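Meireles wrist camera and two-finger gripper kit

Price: 2083 as a kit, 354 for the camera alone
Sold by: Ultent
Fits: most small arms with a standard round tool flange (adapter plate included)
In the box: gripper, wrist camera, two brackets, fabric pads, spare screws, one cable set

I've had this kit on the bench long enough now to write something longer than the usual spec blurb, so grab a coffee. We stock three grippers in this size and people keep writing in to ask which one to get, and my answer has changed a couple of times since April. If you only want the numbers, they're further down the page. If you want to know what it's like to live with, keep reading!

First, what you're buying. The Meireles is an electric two-finger gripper with a small camera that bolts on at the wrist and looks along the fingers. You can run the gripper without the camera and the camera without the gripper, and we sell the camera separately for folks who already own a gripper they like. Both talk to the same little controller box, and the controller talks to your arm or your PC over Ethernet. I used it with the Testuvstead controller as well as the one in the box, and it worked with both, although the Testuvstead one took me most of a morning to set up (my fault in part, I had an old firmware on it).

How it compares with the other two

I tried it against the Steredness parallel gripper and our own basic Ultent model, all three on the same arm, same mounting height, same bin of odds and ends. The Steredness is the strong one. If you're moving metal parts all day and you know exactly where they are, buy that and don't look back. It closes hard and fast and it's quieter than you'd expect. What it doesn't love is anything soft. I had it pick up folded dish towels and it grabbed them fine, then dragged the next towel along for the ride about half the time.

The Ultent basic is the cheap one, and I'm fond of it, but there's no force setting worth the name. Open, closed, and a sort of vague middle. For teaching or for a first project it's great. I wouldn't put it on anything you'd be sad to dent.

The Meireles sits between them. It's slower to close than the Steredness and you do notice it if you're chasing cycle times. In return you get a grip I trust on cloth, paper cups, cardboard and plastic bags, and the camera view is the best of the bunch for lining things up by eye. I've ended up leaving it on the arm when I finish for the day, which says something, as I used to swap back to the Steredness out of habit.

The fingers and pads

The fingers are bolted up from flat plates, so you can take one apart with a hex key and put it back together in a few minutes. I like this a lot more than molded fingers. If you bend something or want a longer reach, you order one plate and keep the rest. The pads at the ends are covered in a ribbed gray fabric, and they come to a rounded point that gets into tighter spots than a square pad would.

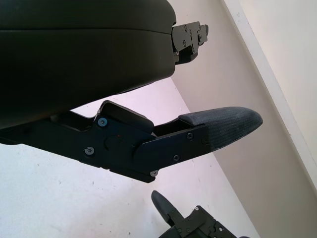 One finger with its gray ribbed pad, as the wrist camera sees it. Part of the second assembly is at the bottom.

The fabric was the thing I was most doubtful about when I opened the box. I'm used to rubber or silicone, and fabric looked like something that would fray by the end of the week. So far it hasn't. I've done 2526 logged grips on the first pair (the controller keeps a tally, handy!) and the ribs are still there, a little fuzzy on the inside edge where it meets cardboard. It does pick up dust, so I go over it with a lint roller. Don't use solvent on it. I tried a dab of cleaner on a spare and it left a stiff patch that never softened up again.

On slick stuff like glossy packaging, rubber still wins. If that's most of your work, ask us for the silicone pads when you order and we'll swap them in at no charge. They use the same mounting screws and you can change back whenever you like. I keep a set in the drawer and swap maybe twice a month.

One small grumble: the screws. There are plenty of them and they're not all the same length, and the manual shows them in one tiny drawing. Lay them out in order on a strip of tape when you take a finger apart. I didn't the first time, and I spent a silly amount of time working out why the forward plate wouldn't sit flush.

The camera

It's a fixed focus camera, and it's happiest at close range, right where the fingertips are. Past arm's length things go a bit soft, so I wouldn't use it as your only camera if you need to find objects across a room. I run it with a second one on a stand and that's the setup I'd suggest to most people. The wrist view handles the last little bit of the approach and the stand view does the rest.

The position takes some getting used to. The gripper takes up a big share of the view, and if you've come from an overhead camera you'll feel boxed in at first. I tried the bracket in each of its positions over a couple of days. Moved all the way out, you see more of the table but the tips get small. Moved in, the tips are lovely and clear but you lose the side of whatever you're picking up. I've settled one notch in from the outer end. Write down which notch you use, as any calibration you've done is only good for that one.

Color is okay in daylight and a little off under cheap indoor bulbs. White walls can come out with a slight lavender tint, and I haven't found a setting that gets rid of it completely. Locking the white balance helps. If you're training a model on the footage, lock exposure too, or you'll see the brightness pump up and down every time the arm swings past a window.

The cable is the weak spot for me. It's long enough, but the plug at the camera end sticks straight out and I've caught it on the arm when the wrist rolls all the way over. An angled plug would fix it. I've passed that along to Meireles and they said they're looking at it, so we'll see. Until then there are two cable clips in the bag, and I'd put them both on before you power anything up.

Setup, start to finish

Mounting took me 52 minutes the first time, with the manual open, and it's much quicker now. Adapter plate on the arm, gripper on the plate, brackets on the gripper, camera last. Tighten the bracket screws evenly and go back over them after the first day of use. Mine had settled a touch and I'd been blaming the software for a drift in the picture that was purely a loose bracket.

After that you plug in the controller, open its page in a browser, and run the homing routine. Keep your hands clear, because it opens and closes fully without much warning. Then set your force limit. I start at the lowest setting and creep up until it holds, and for cloth I've never had to go past the second step.

The browser page is plain but it does the job. You get the position of the fingers, the motor current, the grip tally and a live camera picture. There's a record button as well, which saves video and finger position together with matching timestamps. That alone saved me writing a script I'd been putting off for ages.

Numbers

Opening: adjustable in software
Force: five steps, set from the browser page or over the network
Camera: fixed focus, color, lockable exposure and white balance
Connection: Ethernet to controller, single cable from controller to wrist
Pads: ribbed fabric (fitted), silicone on request
Tools needed: the two hex keys in the box
Warranty: one year on gripper and controller, pads not covered

Who I'd sell it to

If you're doing pick and place with mixed household stuff, collecting teleop recordings, or just tinkering with soft items at home or in a small shop, this is the one I'd point you to. If you're on a tight budget, get the Ultent basic and add the Meireles camera to it. The bracket holes line up, I've checked, though you'll need the longer screws from the spares bag. If you need speed and muscle, get the Steredness and call it a day.

I wouldn't get it for anything wet or greasy. The gripper isn't sealed and the fabric pads will soak things up. I've also had one customer ask about using it outdoors, and my answer was no, sorry.

Ordering and returns

Kits ship from our own shelf, usually within a couple of working days. Tell us which arm you have in the order notes so we put the right adapter plate in the box. You've got 30 days to send it back if it doesn't suit, and it's fine if it's been mounted and used, just please put all the screws back in the bag. Replacement plates and pads are on the spares page, and if the part you need isn't listed, write to us and I'll dig through the drawer.

Page last updated Fri 19 November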